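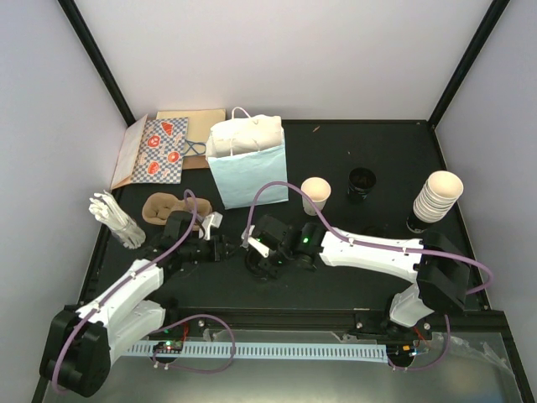
March, Sunday, 4:40 pm

Second round of the rye starter trial. Flour is the Rosmont dark rye, same sack as last time, opened fresh. Control is the Lebrun white that Karlijn Bakker left on the shelf. Both jars fed at 8:15 this morning, 1:1:1 by weight, tap water left out overnight.

Room was 23 C at feeding and 23 C again at noon. Did not check after that.

Rye peaked early, before one o'clock. I had marked the rubber band at the start level but put it on crooked, so the reading is from the high side of the band. White was still climbing at two and I went to lunch. When I came back it had already dropped a little and left a smear on the glass, so peak was somewhere in between. Need to stay with it next time or ask Teun to look in.

Smell: rye sharp, green apple, a bit of nail polish toward the end. White mild, like yogurt. Ignacio Maldonado says the nail polish note means I am leaving it too long between feedings. Probably right. Going to two feedings a day from tomorrow.

Dough weights for the test loaves:
Rye loaf 1,133 g before shaping
White loaf 737 g before shaping
Starter used in the rye loaf 271 g

The loaves are not the same size, so the bake times can't be compared. I scaled the rye for the long Hindent pan and forgot to do the same for the white. Cor asked about this and I have no good answer. Redo with two equal loaves.

Rye dough was very sticky, wet hands helped more than flour. White shaped fine, one tear on top from pulling too hard. Both are in the fridge now, covered, bottom shelf. Please don't move them to the door.

Questions for Siebe Schouten:
- is the Ilmont scale still reading 2 g high? I did not correct for it
- can we get a second lid for the tall jars

To do: feed both at 8 tonight, bake in the morning, white first. Cut when fully cool, rye not before the day after. Write down crumb temp this time.

Bench notes are shared, add initials if you change anything. Contact: Karlijn Bakker | Back to top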